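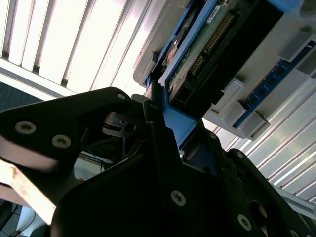
Come and teach a robot with us at Haltley!

We're looking for four patient people to guide our arm through taking old office computers apart and putting them back together, so our learning system has plenty of good examples to copy. 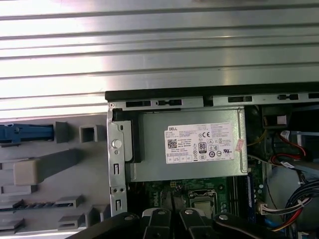 You needn't know much about computers to start, and Latifa Tahiri will happily walk you through your first shifts. The power supply with the Dell label soon becomes a familiar sight, and so do the memory and the cables. We have 2,719 examples so far and would love another 2,000 by September.

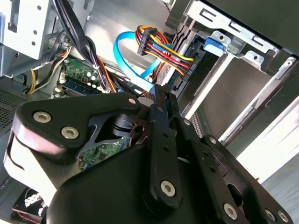 Olesia Vasylenko says the first day felt terribly slow and by the fourth she didn't want to go home.

Shifts are paid, and tea is on us.
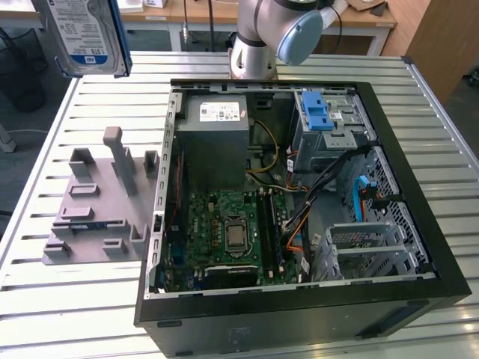
Write to Izzati Jugah at Haltley with a few lines about yourself (no résumé needed).

This site uses cookies. Accept | Manage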